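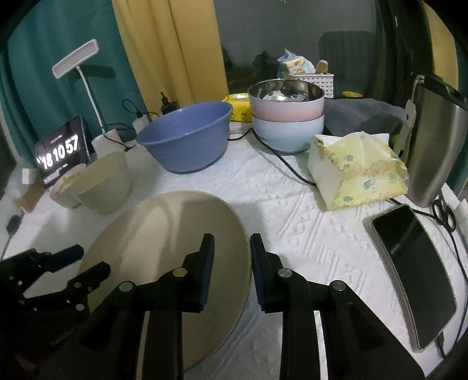 Tablecloths, and how I finally stopped being afraid of mine

My mother kept her good tablecloth in a drawer, wrapped in an old pillowcase, and it came out for Christmas, for Easter and for the priest. When it came to me after she moved in with my sister I did exactly the same thing for years, and when I went to use it for a birthday there was a yellow line down every single fold and a rust spot where somebody had left a pin in. All that care! So the cloth was ruined by resting, more or less, and I decided then that I would use my tablecloths on plain weeknights and learn how to wash them properly. I've been doing it ever since and have picked up a good many habits along the way, some from neighbors, some from a very patient woman at the dry cleaner's, and a few from making a mess of things.

Picking one you'll really use

If you're buying new, get one you can put through your own washing machine without holding your breath. Cotton is the easiest to live with. Linen is lovely and gets softer every year, but it wrinkles if you so much as look at it, and you have to be at peace with that. Polyester hardly wrinkles at all and dries in no time, though it does hang on to grease, and a buttery fingerprint can stay with you for months if you don't catch it early.

A cloth with some texture to it, a waffle or a little raised pattern, forgives a great deal. Wrinkles don't show the way they do on a flat weave, and neither do the faint shadows of old stains. The one drawback is crumbs, which settle down into the texture and won't be brushed off sideways. I take the whole cloth out on the back step and give it a good hard shake, then hang it over the railing while I do the dishes. (Check which way the wind is going. I have worn a lot of toast.)

And please don't be scared of white. People think white is the fussy choice and I find it's the easy one. You can soak it long and wash it warm, and there's no dye to worry about when you go after a spot. The navy cloth I bought to be practical faded in stripes where the sun came through the blinds, and there was nothing at all to be done about it.

Getting the size right

Measure the table first, and then add twice the drop you want, once for each side. For everyday meals I like a short drop, just enough to look finished without ending up in people's laps. My own table is 42 inches across and I cut my cloths with a good hem allowance on top of the drop, because cotton will shrink, and it always shrinks more in one direction than the other. Wash the fabric before you cut it. I skipped that step once and had a cloth that fit the table beautifully in one direction and looked like it had outgrown its pants in the other.

If your table is slippery, put something underneath. You can buy felt padding by the yard, or do what I do and use an old flannel sheet folded double. It quiets the dishes, keeps the cloth from sliding when somebody leans on a corner, and gives a spill somewhere to go besides your wood finish. Do lift everything up after a spill, though, and let the table dry bare. Damp flannel left overnight on a wax finish makes a white bloom that took me a whole weekend and most of a jar of paste wax to get rid of.

Stains, and what I do about them

The first thing is to blot. Use a clean rag or a paper towel and press straight down, and keep moving to a dry part of it. Rubbing pushes the spill deeper and roughs up the threads, and then even after the color is gone you've got a fuzzy patch that catches the light.

Coffee and tea. Cold water through the back of the cloth, as soon as you can get it off the table. Then a little dish soap worked in with your fingers, and let it sit while you finish whatever you were doing. If there was milk in it, be extra sure you start cold.

Red wine. I've heard every remedy there is, and what I come back to is blotting, then salt if I can't leave the table, then cold water and an oxygen bleach soak as soon as the guests are out the door. A splash of white wine on top does nothing for me except use up white wine.

Gravy, butter, salad oil. Sprinkle on cornstarch or baking soda, leave it while you eat, and brush it off. Then dish soap, the plain grease-cutting kind, straight on the spot before it goes in the wash. Oil is sneaky and looks gone when the cloth is wet, so always air-dry the first time and check it in daylight. Once it has been through a hot dryer it is there for good, or close to it.

Tomato sauce. Scrape up what you can with the edge of a spoon, rinse from the back with cold water, dish soap, wash, and then hang it in the sun. The sun does wonderful things for the orange shadow that tomato leaves behind. Turmeric too, though that one takes several afternoons.

Candle wax. Let it harden completely. An ice cube in a sandwich bag will hurry it along. Crack off what you can, then put plain brown paper over and under the spot and go over it with a warm iron, moving to clean paper as the wax soaks in. If it was a colored candle there'll be a bit of dye left, and you treat that like any other stain.

Berries. My grandmother's way, and still mine for white cotton only: stretch the stained part over a bowl in the sink, put a rubber band around it to hold it snug, and pour very hot water through from a little height. Go slowly and mind your hands. It is a satisfying thing to watch – the purple just goes. Don't try it on polyester or on anything with color in it.

The long soak for yellowed cloths

This is what saved my mother's tablecloth, or very nearly. Fill the bathtub or a big clean bucket with warm water, stir in oxygen bleach in the amount it says on the tub, and make sure it's all dissolved before the cloth goes in. Push the cloth under and leave it overnight. In the morning the water may be the color of weak tea. Drain it, do it again if you need to, and then wash as usual with an extra rinse.

I don't use chlorine bleach on old cotton at all anymore. It weakens the threads, and on some fabrics it can turn things yellower than they were to begin with. Keep it away from rust spots especially, as it sets them. For rust I use lemon juice and salt, laid out in the sun and kept damp, and then rinsed very thoroughly. My pin mark went from brown to a pale freckle after four rounds, and I put the bread basket over it.

Drying and ironing (or not)

Here's my lazy way. Take the cloth out of the washer while it's damp, snap it hard a few times, and lay it right on the table, smoothing it from the middle outward with your hands. Give the corners a little tug. By supper it's dry and flat enough for anybody I'd be feeding on an ordinary night. Don't do this over bare wood, naturally, but over a plastic liner it works a treat.

When I do iron, I iron damp, on the wrong side first, and I set a chair on the far side of the board to catch the cloth so it isn't dragging on the floor. Anything with a raised pattern goes face down on a thick towel so you don't squash it flat. Embroidery the same.

Putting them away

Roll, don't fold, if you've got the room. I save the cardboard tubes from wrapping paper, cover them with a piece of old sheet so the cardboard doesn't touch the cloth, and roll each tablecloth around one. If you have to fold, fold in thirds one time and in quarters the next so the creases don't land in the same place. Every January I take the whole stack out, refold everything, and put the ones from the bottom on the top.

Make certain they're clean when they go in, even if they look clean already. Sugar and white wine and lemonade dry invisible and turn brown in the dark months later. Skip the starch until you're going to use the cloth, too, as silverfish are very fond of it. And no plastic bags – cotton wants to breathe a bit. A pillowcase was the one thing my mother had right.

When a cloth is past saving

Cut it up! The edges are usually good long after the middle has gone, and a big cloth gives you a stack of napkins with two sides already hemmed. The thin parts make the nicest rags for windows and for drying glasses. I've got one old damask that is now bread cloths, a lining for a sewing basket and a sling for draining yogurt, and I see more of it now than I ever did when it was in the drawer.

Comments (4)

Honeylyn Dizon
The cornstarch trick saved my Castillo tablecloth after a whole dish of garlic butter went over. I left it on for 2 hours because I forgot about it, then dish soap like you said. Not a trace. Thank you!

porchlight47
Can you do the overnight soak with a cloth that has colored embroidery? It's my aunt's and the flowers are red, so I'm nervous.

Margaux Coste
@porchlight47 I would test first. Dampen a bit of the red on the back and press a white rag on it. If any pink comes off, don't soak it. Mine bled and I was sick about it.

grandma_jo
We used to boil ours on the stove with soap flakes. Whole house smelled of it. I have a washer now and don't miss that pot one bit, but I still hang them on the line.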